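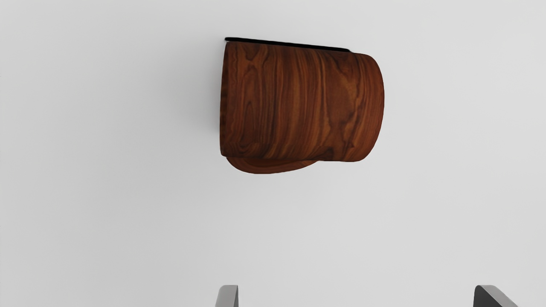 Pitkänen Hard Wax Oil, one-quart can
Reviewed 7/15/20

I bought this finish in April to redo a set of salad bowls and a cutting board that had gone gray and dry. I had been using plain mineral oil for years and was tired of doing it again every few weeks. The can cost more than I wanted to pay, so I put off writing this until I had some real use to report.

The product is a blend of oil and wax that you wipe on thin and buff off. It comes in clear and in a light amber. I got the clear. The lid is a press-fit type and mine came a little bent, which let some of the finish skin over on top after the first month. I now store the can upside down.

Prep matters more than the label lets on. The directions say to sand to 100 grit and start. I tried that on the back of the cutting board and it came out rough, with a dull look. Going up to a finer paper, wiping the board with a damp rag to raise the fibers, and sanding once more by hand gave a much better surface. On the bowls I did the same and spent extra time on the end grain, where old scratches tend to hide until the finish goes on.

One quart goes a long way. I did eight bowls, the board, two spoons and the top of a small side table, two coats each, and the can is still over half full. The trick is to put on less than you think you need. My first bowl got too much and stayed tacky for four days. I had to scrub it back with a white pad and start over.

Smell is moderate when wet. I worked in the garage with the door up and it didn't bother me. It was mostly gone after two days and completely gone after a week. Lay your rags out flat outside to dry, or soak them in water before you throw them out. Oily rags can heat up on their own and catch fire.

As for looks, it darkens walnut slightly and cherry quite a bit. On maple there is a faint yellow cast that I don't mind. The sheen is low, closer to satin than gloss.

Water beads well. Vinegar dressing left overnight made a pale ring in one bowl, and a light recoat took care of it. Hot pans are another matter. I set one on the side table and it left a mark that is still there.

I also have a can of Trokov Bowl Finish, which costs less and dries faster — but it needed a third coat on everything and feels a bit like plastic to me. The Stirow paste is nicer to apply than either one. It wears off about as quickly as mineral oil, though, so I only use it for touch-ups.

I ordered from Grito and the can arrived well packed. They don't sell a smaller size, and I wish they did, for people who only have a bowl or two to do.

Four out of five. I took one off for the lid and the sanding directions. I would buy it again.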